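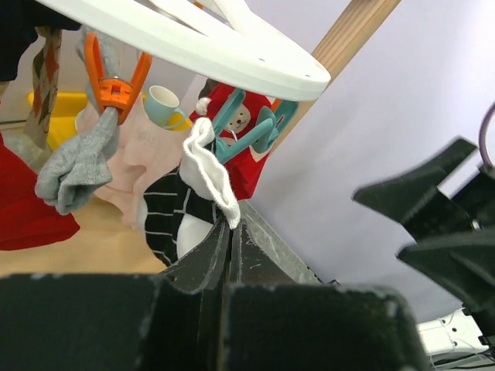 Follow-me trolleys at work, anyone else got them?

Posted in: Workplace Tech > Warehousing & Logistics

dirkgate_dave2
New Member

So we've had the Hanon trolleys at our Dirkgate site since December and I'm after other people's experiences. You clip a tag on your belt and the thing trundles along behind you with your picks on. On the flat it's lovely, my knees are much happier. But every time I go past the loading doors it stops dead and bleeps at me, and I have to walk back and press the reset. I got 16 of those on Wednesday. Is it the light coming in? The floor? The rep from Manalastas said "give it time", thanks very much.
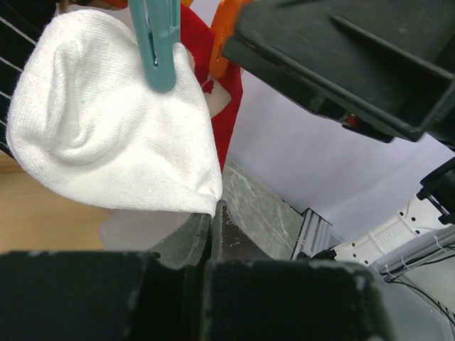
poltness_nights
Senior Member, Shift Lead

We had the same at Poltness and it was the metal strip across the doorway. Ask them to turn the bump setting down, it's under the supervisor menu and you need the PIN. Ours went from stopping every trip to maybe once a night.

I'd keep them personally. I did 121 picks before break last week and wasn't pushing anything, at my age that's a win!

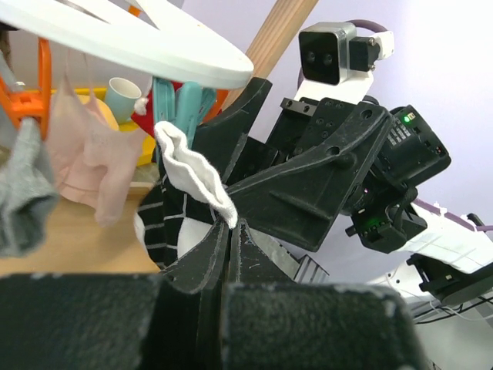 Re: Follow-me trolleys at work, anyone else got them?

boxcutter
Regular

Can't agree with that, sorry. We've got 6 and there are always 2 on charge and one sulking in a corner. A normal trolley doesn't need a PIN. And they've put our pick rate up on the strength of them – did they do that at yours? No word on that in the brochure.

poltness_nights
Senior Member, Shift Lead

They tried to. We said not until the stopping was sorted, and it's stayed where it was so far. Get the rep in if you've got one. But that's a management problem, I wouldn't blame the trolley for it.

dirkgate_dave2
New Member

Right, there's a metal strip there, I went and looked at 6 this morning before everyone got in. 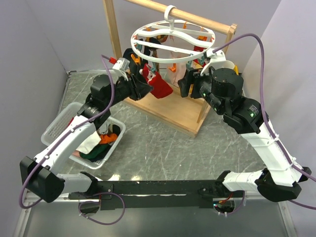 I've asked for the PIN and been told only the day manager has it, and he's off till next week. So it's bleeping till then. Rate hasn't gone up here yet but I'll be watching for it now, cheers boxcutter.

boxcutter
Regular

Get it in writing mate.

Thread last updated: Wednesday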